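Minutes of the project meeting, Tasurberg simulation work
17th May, small meeting room and online
Chair and minutes: Ville Rissanen
Present: the Dorport group, the Istent group, Lý (online)

1. Minutes of the last meeting

Accepted with one correction. In item 3, the word "policy" should be "planner". The old text gave the wrong idea that we had trained something new in January.

2. State of the test set

The Dorport group reported that the set now has 900 episodes in simulated household rooms. In every episode the room layout, the wall and floor textures and the start position of the robot are drawn again. The group asked that we stop calling them "random rooms" in the paper, as the furniture models come from a fixed library and only their placing is changed.

The episodes of the door area were discussed the longest. The two-arm robot must bring both grippers low near the floor, and the planner often prefers a path which goes too close to the door frame. Lý noted that the view from the body is strongly tilted in many of these episodes and asked if this was wanted. The Dorport group answered that the tilt is part of the method and is given to the network without correction.
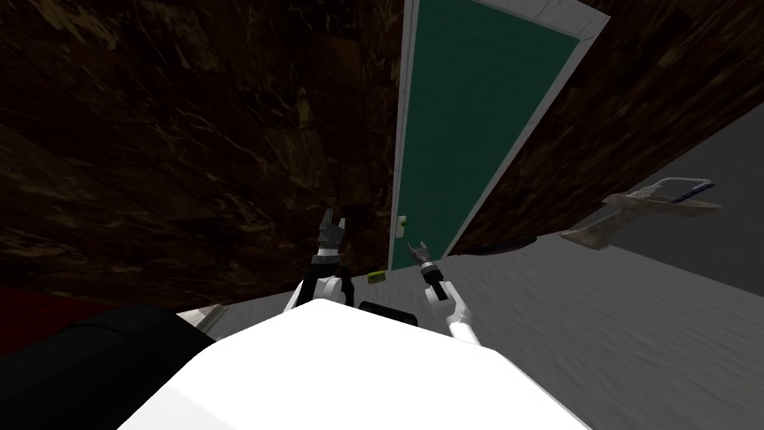

3. Result with and without the wrist view

The Istent group presented the comparison which was agreed in January. The same planner was run two times on each episode, first with the body view only, then with the body view and the wrist view together. Nothing else was changed, including the seed.

With the body view only, the robot let go of the object too early in 50 episodes. With the wrist view added, this number went down to 40. The group was careful to say that the difference is small and that they don't yet want to write "improvement" in the abstract. The greater part of the remaining cases is with small round objects, for which the contact between finger and object is calculated from a coarse mesh.

There was a question whether the coarse mesh makes the grasp easier or harder than with a real object. The Istent group thinks easier, because the flat sides give the fingers something to rest on. The Dorport group did not agree and thinks it depends on the angle. It was not decided. A green object between the two fingers, with a pale ring directly behind it, was used for the discussion, as the planner has to treat parts so near to each other either as one body or as two.

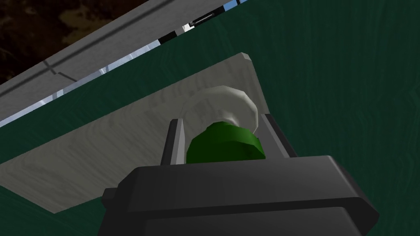 Lý objected that the comparison cannot answer this question at all, as long as the label in the episode file says only "grasped" or "not grasped". If two parts are held together, the label should say which of them the fingers touch. Without this, the wrist view may look useful only because it sees more of the surface.

The Istent group accepted the point. The contact list is already saved by the simulator, so the labels can be made again without running the episodes a second time.

Decided: new labels with contact information for all episodes. The table in section 4 of the draft stays empty until then.

4. Computing time

The queue on the Tasurberg machine was full for the most part of last week. The Dorport group will move its rendering jobs to the night. Ville Rissanen will ask if our share can be made larger, but we should not plan with it.

5. Any other business

The file names of the wrist view recordings still contain spaces, and the script of the Istent group stops on them. Dorport to rename.

Next meeting: when the new labels are ready. Date by e-mail.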